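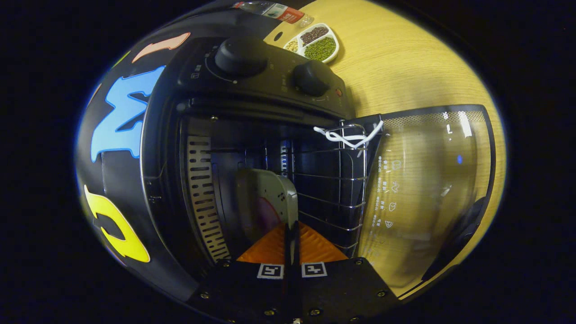
Air fryer oven in the training kitchen, door open, with the wire rack inside and the colored letters on the side panel.

Progress report, Prasenside training kitchen
Prepared by Leokadia Stępień
Date: 11/18/23
Period covered: from April until now

1. Summary

The grant was given to us for replacing the old cooking equipment in the Prasenside kitchen and for running the home cooking course for people who live in small apartments. The equipment part is almost finished. The course part is going well, but the second group started later than we had planned, and I explain the reasons in section 4.

Until the date of this report we held 134 sessions. The attendance sheets show 572 visits in total, which includes people who came more than one time. The plan for the whole grant year was 496 visits, so this target is already passed.

2. Equipment

We decided in April not to repair the large built-in oven. The repair offer from Economou was higher than we expected, and the participants told us many times that they do not have such an oven at home. We bought countertop air fryer ovens in its place. I informed you about this change by letter and you agreed to it.

The model we chose has two large rotary knobs and a small red indicator light on the control panel. For our participants the knobs are a good solution. Several of them have difficulty with touch screens, and some do not read English well yet. The printed labels between the knobs are very small, and I consider this the weak point of the model. We prepared a large-print card for the wall with the settings that are used most often in the course. The first version of the card had a mistake in the toasting time and was replaced.

The colored letters make it easy to tell people which oven we mean. In the group they say "the one with the letters", and I started to write it like this in the equipment list also.

The wire rack of this oven still has a white twist tie on its upper corner. It must be taken off before the oven is used, and I have added a check for ties and packing material to the opening list. The same list now says to look at the bottom of the cavity for crumbs and to leave the door open for a while after cleaning.

The ovens for the second room were ordered from the Bromthorpe store. One of them was delivered with a damaged cord and went back. The replacement is confirmed but has not arrived yet.

3. The course

The first group finished the full program. The recipes which were liked the most are roasted vegetables, chicken thighs with paprika, small bread rolls and baked apples. Fish was less popular, mostly because of the smell in the room. We moved it to the last session of the week so that the windows can stay open longer.

We changed the order of the lessons after the first month. At the beginning we taught cleaning and safety in one long lesson, and people were tired and forgot a lot. Now each lesson begins with ten minutes on one subject only, for example how to take out a hot rack, or why the slots in the wall of the oven must not be covered with foil. The trainers report that they have to repeat themselves less.

We printed 100 copies of the recipe booklet. They are all given out. A second printing is not in the budget, and I would like to ask if the money saved on the oven repair can be used for it. The booklet needs small corrections first, mainly in the table of temperatures.

4. Delays and difficulties

The Pludton group should have begun directly after the first group. The electrical work in the second room took longer, as the old wiring was not strong enough for several ovens at the same time. The electrician put in separate lines, and the work is paid and closed. The group has started now, but will finish after the original end date.

We also had a problem with storage. The baking trays did not fit in the old cabinets, and for several weeks they were standing on the window sill. New shelves have been mounted next to the sink.

5. Spending

Equipment spending is below the plan. Food spending is above the plan, because attendance is higher and the price of oil and meat went up. Taken together we are inside the total amount. The detailed table and copies of the receipts are sent separately.

6. Next steps

- receive and test the replacement oven
- finish the Pludton group
- correct the recipe booklet and, if you agree, print it again
- collect the feedback forms from both groups and send you a summary

I ask for your decision about the booklet and about moving the end date for the Pludton group.

Leokadia Stępień
Course coordinator, Prasenside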